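Bullus Suturing Demonstrations: Second Progress Report
Prepared for the Nitmont program office by Catrin Edwards, project lead
Period covered: the six months to the end of December

Summary

The project is recording surgeons as they suture by remote control, and using those recordings to train a policy that can carry out parts of the task on its own. At the end of this period we hold 2,000 recorded demonstrations, which meets the target set for the second milestone. Labelling is behind schedule. The first training runs have started on the needle handover step only. Spending is within the approved budget and we are not asking for a change to the total, although we are asking to move money between two lines (see Budget).

Work completed in this period

Recording. All demonstrations are given from the surgeon's console. The operator moves two hand controllers and the instruments follow, and we log the joint positions of both arms, the jaw angles, the foot pedal states and the video together. Tsz-kin Cheng rewrote the logging software at the start of the period after we found that video and joint data could drift apart in longer sessions. The new version stamps both streams from one clock. We went back through the earlier recordings and discarded the ones where the drift could not be corrected, and these are not included in the total given above.

Each demonstration covers one stitch, from first grasp of the needle to the cut thread. We dropped the original plan of recording a whole row of stitches in one file. Operators pause, reposition the camera and talk between stitches, and separating that material out afterwards was taking longer than the recording itself.

Operators. Five operators contributed. Maeve Mac an tSaoi and Tien-fu Tang gave most of the demonstrations and have now developed quite different styles. Dr. Mac an tSaoi keeps the thread short and regrasps often. Dr. Tang works with longer loops and fewer regrasps. We had intended to ask all operators to follow one written technique, but the early training results suggest that a mix is acceptable provided the operator is recorded as a label. We have kept both styles in the set.

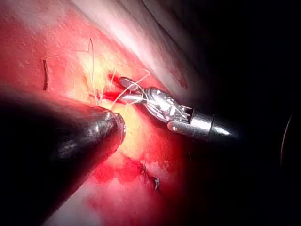
Thread handling remains the hardest part of the task to teach. The position of the needle can be estimated from the jaws for as long as it is held, but the thread has no sensor on it and changes shape with every movement. Cheuk-hei Kwan has been marking the thread by hand in a sample of the video so that we can train a separate model to follow it. She reports that the marking is reliable when the thread lies over brightly lit tissue and poor where it passes behind an instrument or into shadow. Glare on the metal is a second source of error. We tried lowering the light level, which reduced the glare but made the darker areas unusable, and we have gone back to the original setting.

Labelling. Each recording is divided into steps: grasp, orient, drive, pull through, hand over, wrap, tighten and cut. At the end of the period, labelling was complete for the grasp, orient and hand over steps across the whole set. The remaining steps are partly done. The delay has two causes. The wrap step proved difficult to define, as operators often begin a loop, abandon it and start again, and our first set of rules treated these false starts inconsistently. Ms. Kwan revised the rules and relabelled the affected files. We also lost a part-time labeller partway through the period and did not fill the position for several weeks.

Training. Mr. Cheng trained a first policy for the needle handover using 200 demonstrations chosen for clean labels. It was tested on the bench with a silicone pad, under supervision, with an operator ready to take over at the console. The policy completed the handover reliably when the needle was presented near the middle of its length. It failed often when the needle was held close to either end, and in those cases it tended to close the receiving jaw too early. We looked at the demonstrations it had learned from and found very few examples of an awkward grasp, because our operators usually correct the needle before passing it across.

For this reason we have started recording what we call recovery demonstrations. The needle is placed in a poor position on purpose and the operator shows how to get out of it. Dr. Tang has recorded the first of these. They are slower and more tiring to give than ordinary stitches, and we have limited these sessions to up to 10 recordings at a time.

Console comfort was raised by all operators in our mid-period review. The hand controllers reach the edge of their range when the two instruments are working close together, and the operator has to press the clutch pedal, move the controllers back and carry on. Each clutch press leaves a short stop in the recording. Early on, the policy copied these stops and would hold still for no reason. Plustine, who supply the console, adjusted the motion scaling for us in the fall and the number of clutch presses has dropped. We also now cut clutch intervals from the training data automatically.

We reviewed whether to show operators the policy's proposed movement as an overlay while they work. A short trial was run with the Tu display software. Operators found it distracting during the drive step and asked for it to be turned off. It was more welcome during handover, where the tips of the instruments are close together and a second opinion on the approach angle was considered useful. We will keep the overlay as an option for handover only. 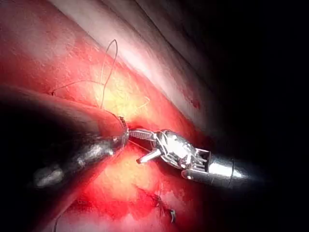
Risks and issues

Labelling backlog. This is the main risk to the third milestone. A replacement labeller has been hired and is working with Ms. Kwan. If the backlog is not cleared by the middle of the next period, we will train the wrap and tighten steps on a smaller set and report the results on that basis.

Operator time. Both principal operators have clinical duties and their sessions are sometimes cancelled at short notice. We now book a backup operator for every session.

Instrument wear. The drive cables in the instruments stretch with use, and the same command produces a slightly different jaw position late in an instrument's life. We record the use count with every file and run a calibration routine at the start of each session. Two instruments were retired early.

Data storage. The video takes up more space than estimated. We have moved older recordings to a slower archive and kept the labelled subset on the lab server.

Budget

Spending to date is in line with the plan overall. The travel line is underspent, as the second visit to Plustine was replaced by remote support. The labelling line will be overspent by the end of the next period if the new position continues. We request approval to move the unspent travel funds to labelling. A revised table has been sent separately to the program office.

Plan for the next period

Complete labelling of the drive and pull through steps first, then wrap, tighten and cut.

Record further recovery demonstrations for handover, and begin recording them for the drive step. Dr. Mac an tSaoi has agreed to take the drive recordings.

Retrain the handover policy with the recovery demonstrations included, and repeat the bench test with the needle held near the ends.

Deliver a first version of the thread-following model, with error figures reported separately for bright, shadowed and hidden thread.

Prepare the data set description for the Nitmont review. A draft will be sent to the program office for comment before it goes to the reviewers.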